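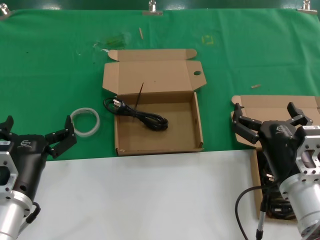 Two-armed packer starts work on the returns bench at Trulport

August 10, 2019

I dropped in on the Trulport returns room this week to see the new packing station, and I came away with cardboard dust all over my sleeves and rather more sympathy for anyone who has ever had to box up power cords for a living!

The station has two arms, each with a two-finger gripper, and they share one bench with a green cloth clipped along the back. The job is a dull one – cord into the box, lid down, tape, next. Until last month it was done by hand by 8 people in shifts, and Agnese Siliņa, who runs the room, told me the closing and taping was what everybody moaned about (sore thumbs, mostly).

So what changes? Nobody's hours have been cut, and I did ask twice. Two of the packers have moved over to testing, where the backlog had got silly, and the others take turns minding the bench. That means setting out boxes, swapping the tape roll and stepping in when a cord springs back up out of its box, which the black ones love to do.

Tarık Kocabaş has been on the bench for 3 weeks and likes it, though he'd like a proper stool and a quieter bell. "I used to go home with my hands aching," he said. "Now I go home with that bell in my head." Aliki Zacharopoulos is less keen. She misses the chatting, as only one person is needed at the bench at a time, and I can see her point – the old packing table was a sociable place.

The arms are still slower than a good packer, by the way. Agnese is giving them until September before she decides on a second station, and there's a staff meeting about the rota before then. The stool has been ordered.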